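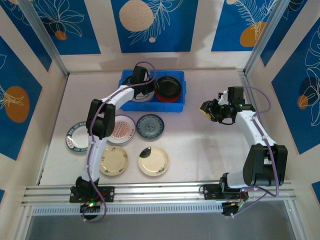
A bowl, a red dish and a plate in a blue plastic bin.

Search this site Go

The joy of the shared supper

Once a month, the whole of Ogilvie Street in Fuklow eats together, and what a noise it makes! I went along in February expecting soup and small talk, and came home at midnight with three recipes and a jar of pickled plums.

There were 79 of us at the long tables, and the lentil stew was gone by 8. Everyone brings a dish big enough for their own household plus 2 more people – that's the only rule, and it works beautifully.

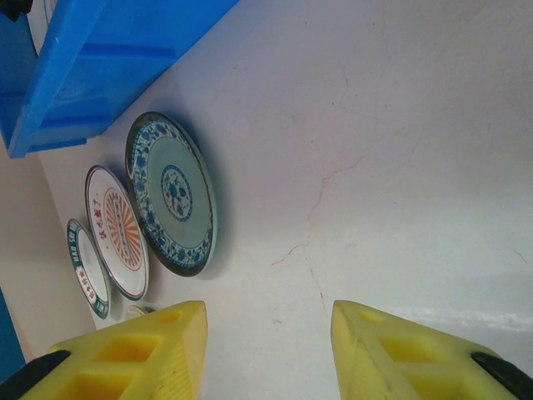 What to bring

Go for food that is happy to wait. Bean salads, flatbreads and cold noodles all get better while people chat. My favourite was a baked rice with burnt onions on top, crisp at the edges and soft below, and I had it twice.

Plates matter too. Odd ones are lovely
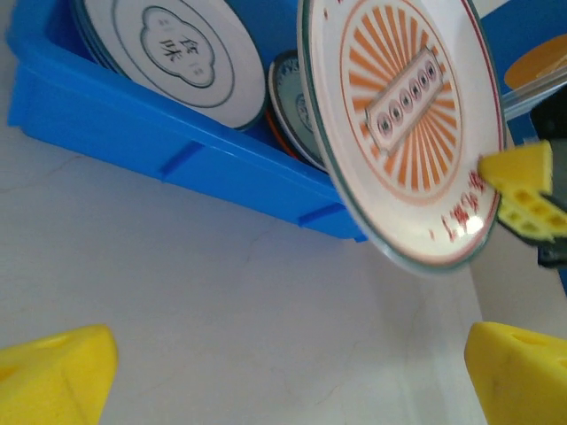
and nobody minds if the bowls don't match, so raid the back of the cupboard and bring plenty – pudding needs a clean one.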